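Cosach Tenants Group Questions Dukedcombe "Quiet Hours" Figures

DUKEDCOMBE, June. The Cosach Tenants Group today asked building manager Finurow to release the numbers behind its claim that noise complaints have "all but vanished" under the new quiet hours policy.

Finurow credits the drop to the rule. The group notes that the complaint phone line was closed the same month and replaced by an online form that takes 137 residents' logins and rejects everyone else.

"If you take away the phone, you get fewer calls," said Tarek Badawi, spokesman for the group. "I'd like to see the log before I clap for anybody."

Finurow's summary covers 2 of the 4 buildings. It leaves out Akyol House, where the boiler room runs all night. 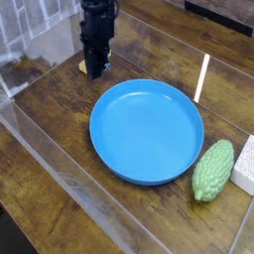 The group is also asking who picked the 50-decibel limit and where it was measured. A written request went to Finurow this month. No reply had come in by 4 p.m.

Contact: Tarek Badawi, Cosach Tenants Group, Dukedcombe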